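Plovside Student Robotics Club: Questions We Get A Lot

Do I need to know how to code?
No. Six of our current members had never written a line before they joined, and two of them still change the subject when it comes up. There is plenty to do with screws, foam and a notebook.

What is the gripper project?
We teach a two-finger gripper to pick up things that a toddler handles without thinking. The toddler is ahead. Members guide the gripper by hand through a task, over and over, and the recordings go to the software group, who complain about them.

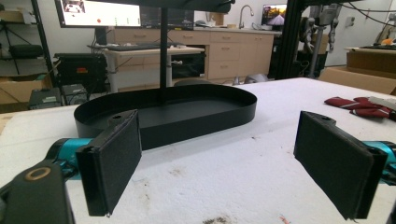

Foam-faced finger pads at the work table, with the black oval tray behind them.

Why foam on the fingers?
Bare plastic let go of nearly everything. Heidrun Eder glued on the first foam pads as a stopgap three years ago, and we have been calling them temporary ever since. They wear out, so expect to cut new ones in your first month.

How many recordings do you have?
1,485 at last count. Ilham Ramadan keeps the list and will tell you which ones are bad — bring a snack.

Do you compete?
Yes, at the Wallner Cup in June. Last time we came 11th, which we describe on posters as "placed." Vamov, our robot, dropped a sponge in the second round and then drove over it.

Can I bring my own project?
Sure, as long as it fits on a shelf and you label it. Unlabeled parts become club parts after one semester. That is how we got Prudex, our backup robot.

What does it cost?
Nothing to join. You buy your own safety glasses.

When can I come by?
Doors open at 4:30 p.m. on club days. Knock loudly.

3 comments | 11 shares
Contact the club | © Plovside Student Robotics Club | Back to top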